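Povbridge Residence Services
Linen and Laundry Help Desk
Request: Lint transfer and uneven folding, green microfiber towels
Location: Gondance Building, linen room
Status: Resolved, under observation
Priority: Normal

Reported issue
Residents on the third floor have reported green lint on dark clothing after using the microfiber towels issued in August. Linen room staff also report that the folded towels do not sit flat and that stacks lean when placed on the upper shelves. The order received from Soliman was for 200 towels.

Initial response, 9:40 a.m.
The linen room was asked to confirm the wash program in use. Staff confirmed that the towels were being washed with cotton bath mats on the hot program and that fabric softener was added to each load. Both practices are contrary to the Povbridge linen procedure for microfiber items.

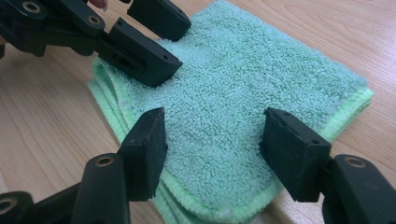

The looped pile on this type of towel holds loose fibers from other fabrics, and softener leaves a coating that makes them harder to remove. The pile also adds bulk to the fold. The towels had been folded in thirds and then in half, with the stitched hem on the outside.

Action taken, 1:15 p.m.
Staff were instructed to wash the towels separately on the warm program, without softener, and to dry them on low heat. The lint filter is to be cleaned after every load. Towels are now to be folded in half twice, smoothed by hand, and stacked with the hems facing alternate sides.

Follow-up
After 3 washes under the revised instructions, the linen room reported almost no lint on the dark test cloth. Stacks remained upright on the upper shelves overnight. The same instructions have been sent to the Sostetti Building.

The request will be closed at the end of the month if no further reports are received.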